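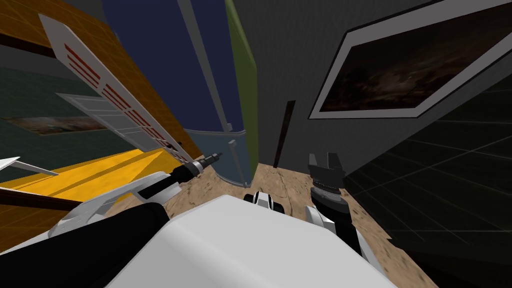
French knitting, also called spool knitting or corking, is a simple craft in which yarn is looped around a ring of pegs to make a long, stretchy cord. It is a wonderful first yarn craft for children, who often pick it up well before they can manage two needles.

The basic tool is a hollow spool with four or more pegs at the top. The yarn is wound once around each peg, then wound again, and the lower loop is lifted over the upper one with a blunt hook. The finished cord comes out through the hole at the bottom, and watching it appear is half the fun!

Cords can be coiled and stitched into mats, hats and doll's house rugs, or threaded with wire to spell out names. More pegs give a wider tube, and a larger ring will make a sock or a sleeve.

In the village of Pultby the craft has a lively following. Debashish Nanayakkara, a retired teacher, began an after-school club there with one bag of spools, and its longest cord reached 341 metres, worked by 80 children in every colour they could find. It is brought out each April and wound around the railings of the green.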